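# Home Repair Basics, Session 4: Drafty Windows and Sticking Sashes

Welcome back, everybody. I hope the faucet washers from last time are holding and that nobody has had to mop. Tonight we're moving over to windows, and I'll warn you now that I could talk about old wooden windows until the building closes, so please do wave at me when it's time for the break.

Most of you wrote on your sign-up sheets that you have at least one window that won't open, or one that won't stay open, or one that whistles in February. Those are three separate problems with three separate fixes, and I'd like you to go home knowing which one you've got before you spend any money.

## Getting a stuck sash moving

Nine times out of ten it's paint. Somebody painted the trim with the window shut, and then somebody else did it again ten years later, and now there's a skin running all the way around the sash. Run a utility knife or a paint zipper down the seam on both sides, then along the bottom where it meets the sill. Go slowly and make several light passes (a heavy one will wander off into the wood, and you'll be filling the scratch all afternoon).

Then go outside and do it again! People forget the outside.

If your house is old enough that there may be lead paint under there, buy a test kit before you cut anything. Mist the seam with water as you work, keep the kids and the dog in another room, and wipe up with damp paper towels. Please don't sand it dry.

When the seam is cut, put a block of wood against the sash and tap along it with a mallet. Push up with both palms near the corners, never in the middle of the rail. Once it moves, scrape the channels clean and rub them with a plain white candle. I know they sell sprays for this. I like the candle.

## Sash cords

Older double-hung windows have a weight hidden in the wall on each side, tied to the sash by a cord running over a pulley. If your window drops like a guillotine, the cord has probably let go. Čestmír Zelenák, who taught this session before me, used to say to replace both cords even if only one has broken, and I've never regretted listening to him.

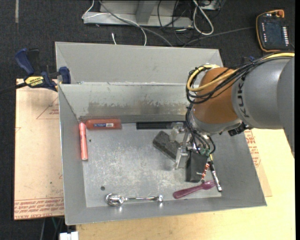 *KUKA arm over the metal bin.*

The order of work for a cord goes like this:

1. Pry off the inside stop, starting from the middle, where it bends most easily.
2. Swing the sash out and rest it on something padded.
3. Open the access panel low in the side jamb. It may be painted over, so feel for the screw head with your thumb.
4. Lift out the weight. Keep it with its own side of the window.
5. Feed the new cord over the pulley with a bit of string and a bent nail, and tie it to the weight.
6. Pull the weight nearly up to the pulley, cut the cord to suit, and knot it into the sash.

Not every house has the access panel. On Kestitz Street there's a whole row without them, and there you have to take the casing off, which I'd save for a weekend when you have company to help.

## Weatherstripping, and which grit to use

For the rattles and whistles, spring bronze lasts the longest and foam tape goes on the fastest. I'd put bronze on a window you open every day and foam on one you open twice a year. Clean the surface first — foam won't stick to dust, whatever the package says.

If you're smoothing bare channel wood before you nail bronze to it, finish with 220 and stop there. You don't need the 400 I've seen some of you carrying around. Save that for furniture.

Silvia Beneš asked last time about plastic film kits. Yes, they work, and they're fine for renters. Just shrink the film with a hair dryer held a few inches away, and start at the corners.

## Before next time

- Pick one window and find out what's wrong with it. Write it down.
- Measure the opening in three places, top, middle and bottom, and bring me the numbers.
- If you have a broken cord, bring a short piece so we can match the thickness.

Miloslav Kratochvíl has kindly offered us two old sashes from his garage to practice glazing on, so wear something you don't mind getting putty on. Room 14 again, same time.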